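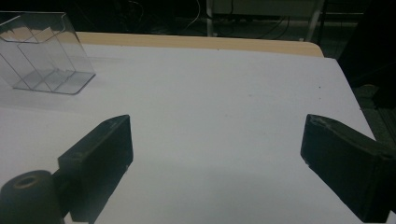 Re: [handtools] Wekitz gripper kit, worth it?

> Anyone run the Wekitz hand-held kit for more than a week? Lokico quoted us 325 per unit and I need to order in March. Mostly worried about the finger tips.

Short answer yes – get it. We've had ours on the bench 14 days, sorting small parts into a clear acrylic organizer. Square tips, fine on flat stuff, bad on anything round. They scuff on top, right one worse than left. Grip is teh same so far.

Spare tips took six days from Lokico. Order them with the kit. White surface on the table helps alot, less glare than our old mat.

Haven't tried the Vasiliauskas one – too heavy for my wrist.

Comments (2)
Same scuffs on ours at Stolbridge.
Does the charger come with it??

Related
Vasiliauskas tips – do they fit?
Lokico shipping delays
Stolbridge bench swap, thread 2801

Last updated: 4:10 pm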